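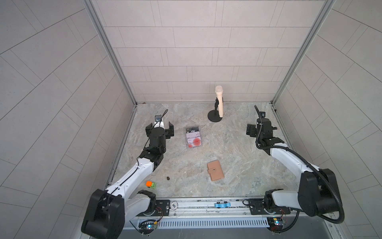
Pramevau, December 2023

Small Belongings, handout 2: looking after a card wallet

Welcome back, everyone, and do bring your own wallets along next time (the fuller the better!). We'll be using a tan one with a snap strap as our model, because it's such a friendly size to start on and the strap keeps it nicely shut in a bag.

Before you clean or sort anything, clear a good patch of surface and put coins to one side, as they scratch clear plastic terribly. Then undo the snap gently, holding the strap close to the button, and lay the wallet out flat like a little book.
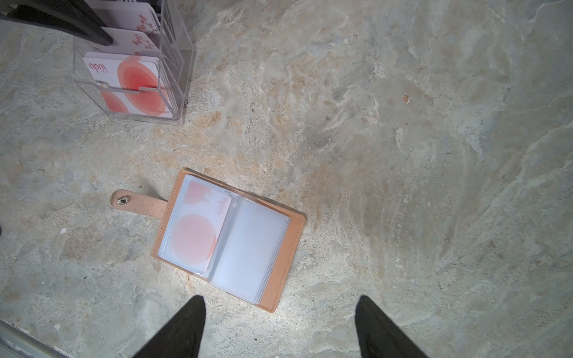
Go through one sleeve at a time, and leave a sleeve free if you possibly can, so there's always somewhere for a new card to go. Wipe the clear pages with a barely damp cloth, and follow the stitching round the cover with a soft dry brush.

Pretty printed cards you'd like to look at are happier in a clear holder on the shelf. The Caltimen notes, page 16, cover those at some length.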